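Ticket 274 - Gripper spares and second arm, budget request
Site: Gulcombe potting bench
Status: Open, waiting on quote
Priority: Medium

Opened July 4, 2021
Need a decision on spares before we order the second arm. Plurkley quote covers arm and controller only, no fingertips, no cables. Last years budget line assumed tips were included. They are not.

Update 1
Checked the stores shelf. Two sets of printed tips left, both the old shape. Old shape slips on tapered pots. Do not count these as spares.

Update 2
Asked Kombo for a price on printed tips. 28 dollars a set, minimum order 100 dollars. So four sets gets us over the minimum. Lead time not given, chased again.

Update 3
Rillcombe say they can do the whole finger assembly for 400 - plates, fasteners, tips. Seems a lot when its only the tips we replace. Would keep one assembly on the shelf though, if the arm is down we lose the bench.

Update 4
Question back from purchasing: can we get a cheaper parallel gripper on arm two and keep this one for pots only? Maybe. Depends on pot range. If arm two only does trays then yes. Need the December plan from growing side before I answer that.

Update 5
Pot size we should be speccing for is the green plastic one, wide rim, narrow base. Lime green tips either side, low down. 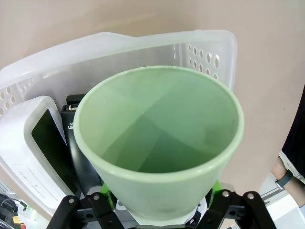

Gulcombe bench support
Automation technician

Holding from underneath means tip shape matters more than opening width, pls put that in the spec so we dont get quoted on stroke alone. Also add a cable tidy to the order, small money, goes on the same PO.

To do - lead time from Kombo, tray/pot split for arm two, revised Plurkley quote with tips as a seperate line. Leaving ticket open.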